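# レンガ壁の仕事部屋、夕方に空気がこもります

**zallanano**

古い建物の一室を何人かで仕事場にしています。一部だけ赤レンガがむき出しで、残りは白い壁と白い天井。見た目は大好きなんです!ただ7月に入ってから、午後3時を過ぎると奥の席だけ空気が動かなくなります。スタンド扇風機は1台、いまはレンガの前です。予算は300ドルまで。扇風機を増やすか、置き場所を変えるか、みなさんならどうしますか?
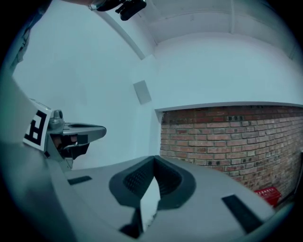 机まわりも一緒に見直したいです。細かい道具が多く、白黒のブロック模様が印刷された四角い板が付いたものもあって、風の通り道に置くと向きを変えるたびに引っかけそうで。道具は壁際に寄せるのが正解でしょうか。棚はPruvisの幅55センチを考えています。

---

**kengate_2874**

レンガの部屋、うらやましい!うちも似たつくりです。まず買い足す前に、扇風機の首を上に向けてみてください。人に直接当てるより、天井に沿って風を流すほうが部屋全体がよく回ります。梁があるなら梁と平行に。直角だと風がそこで落ちてしまいます。

置き場所は、窓と反対側の隅がおすすめ。夕方に外が涼しくなったら、今度は窓のそばに移して外へ向けて回すと、こもった空気がどんどん抜けます。これを覚えた日は楽しくて、線香を持って部屋中うろうろしました(煙で流れがよく見えるんです)。 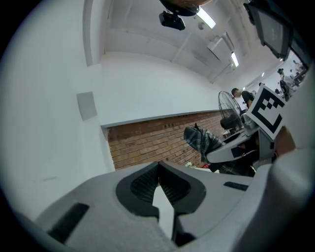
それでも奥の席が暑ければ、小さいサーキュレーターを1台。200ドルも出せば静かなのが買えますし、残りで棚も狙えます。コードは必ず壁沿いに。床に物を置かないだけで足元の風も変わりますよ!

---

**fung**

扇風機の網、掃除してますか。ほこりが詰まると風が弱くなるので先にそこ。

---

**zallanano**

ありがとうございます!さっそく首を上に向けたら、奥の席でも紙がふわっと動きました。感動です。網は見たらほこりだらけだったので、月曜に外して洗います。棚は奥行きを測ってから決めます。線香も試したいのですが、火災報知器は大丈夫でしたか?

---

**kengate_2874**

うちは鳴りませんでした。ただ建物によるので、心配なら細く裂いたティッシュを棒の先に貼るだけでも十分わかります。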